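5/24/21

# Does the Five-Second Rule Work?

You drop a cracker. Somebody yells "Five-second rule!" You grab it, blow on it, and eat it. Everyone acts as if a law of nature has just been followed.

I have some doubts about this law. Who timed it? Why five and not four? Do germs have a clock?

Let's look at it the way you should look at anything people say very confidently with their mouths full.

## What the rule claims

The rule says that food is safe if you pick it up in less than five seconds. For that to be true, germs would have to wait. They would have to sit on the floor, notice a cracker land next to them, and take a while to get going.

Germs can't notice anything. The ones we are talking about here are mostly bacteria, living things so small that you need a microscope to see them. They have no eyes and no legs. Some can swim a little in liquid, but none of them can run at a cracker.

So how do they get onto the food? The same way paint gets onto your sleeve when you lean on a wet fence. You touched it. The touching does the job, and it starts the moment the cracker lands.

## But I heard scientists proved it

Be careful when you hear that. Ask which scientists, and what they did.

People really have tested this. The usual way is to put a known kind of bacteria on a surface, drop food on it, wait for different lengths of time, and then check how many bacteria moved over. What the tests tend to show is a bit annoying for both sides of the argument. Food left longer often does pick up more. But food picked up right away can have bacteria on it too. Time matters some. Five seconds is not a magic wall.

When a headline says "Five-Second Rule Is Real!" the person who wrote it probably liked the first half of that and skipped the second.

Two other things often matter more than the clock. One is how damp the food is. A slice of watermelon is wet all over, and bacteria move easily through water, so watermelon picks up a lot very fast. A dry cracker picks up less. The other is what the food landed on. You might guess that carpet is the worst, because it looks the worst. In some tests carpet passed along fewer bacteria than tile did. The food only touches the tips of the carpet fibers, while on a smooth hard surface it can touch all over.

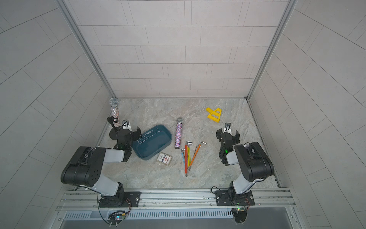
**Can a surface look clean and still have germs on it?**

Bacteria are far too small to see, so a shiny floor and a germy floor can look exactly the same. Looking tells you about crumbs, hair and jelly. It tells you nothing sure about bacteria.

## "I always do it and I never get sick"

My neighbor Grażyna Sowa told me this in October, over a piece of poppy seed cake that had been on her kitchen floor. I believe her. I don't think it proves much.

Most bacteria on most floors won't hurt you. You are covered in bacteria right now, and so is your pillow. Only certain kinds make people sick, and usually they aren't on the floor at all. If you drop 20 grapes in your life and none of them lands on a bad spot, you will feel fine, and you would have felt fine after ten seconds too. The rule didn't save you. You just weren't unlucky.

It's a bit like saying your green socks keep tigers away. Have you seen any tigers? Well, then!

## A test you can try

You can't see bacteria, but you can see flour, and flour can show you how touching works. It isn't the same thing as bacteria, so don't let anybody tell you this settles the question. Ask a grown-up first, and don't eat any of the test food.

1. Sprinkle a thin layer of flour on a baking tray.
2. Cut two slices of apple and get two dry crackers.
3. Drop one slice and one cracker on the flour. Pick them up as fast as you can.
4. Drop the others. Leave them for 14 seconds, then pick them up.
5. Turn all of them over and look.

Before you start, write down what you think will happen. This part is easy to skip, and then afterward you will tell yourself you knew it all along. I have caught myself doing it.

Do the whole thing 3 times with fresh food. If you only do it once, you might be looking at luck.

## So should I eat the cracker?

It depends where it fell. Near raw chicken juice, a pet's bowl, or the bathroom, throw it out, even if you were as quick as a cat. The same goes for a sidewalk. If someone in your home is very young, very old, or already sick, don't give them food off the floor.

A dry cracker on the kitchen floor at home is probably a small risk. That is up to the grown-ups you live with, and some of them have strong feelings about it. Rinsing a dropped apple under the faucet takes off some of the bacteria, maybe a lot, but you can't count on it taking off everything.

Next time somebody shouts the rule at you, ask them how they know.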